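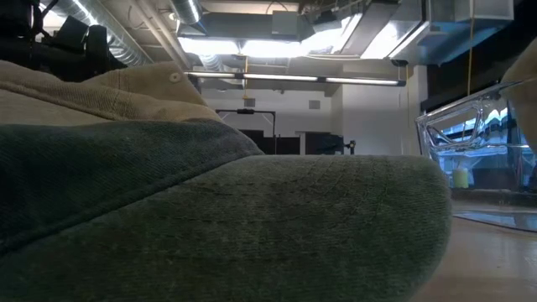 Figure 1. Baseball cap, green front panel and brim, with pilling on the brim fabric.

Textiles and Wear, Week 7
Lecturer: Nivaldo Rezende

Abrasion and pilling

Abrasion is the loss of fibre from a fabric by rubbing. Pilling is a related surface fault. Loose fibre ends work up out of the yarn, tangle together and form small balls that stay anchored to the cloth.

Staple yarns pill more readily than filament yarns. A low twist makes things worse, as does a short fibre length. In pure wool and cotton the pills tend to break away with wear. In polyester blends the strong synthetic fibres hold them on, so the garment looks older than it is.

Pilling is graded from 5 (no change) to 1 (severe) against standard photographs. For the prac we will run the Martindale tester to 2000 rubs and grade at that point. Each group needs three specimens of the same cloth, cut well clear of the selvedge.

Colour change is assessed separately with the grey scale. Do not combine the two grades.

Reading: Ogura, chapter 3, up to the section on finishes. The enzyme treatments in the second half will be covered after the break.

Prac reports are due 27th July. Hand them in at the Waretov Building office, with your group number on the front sheet.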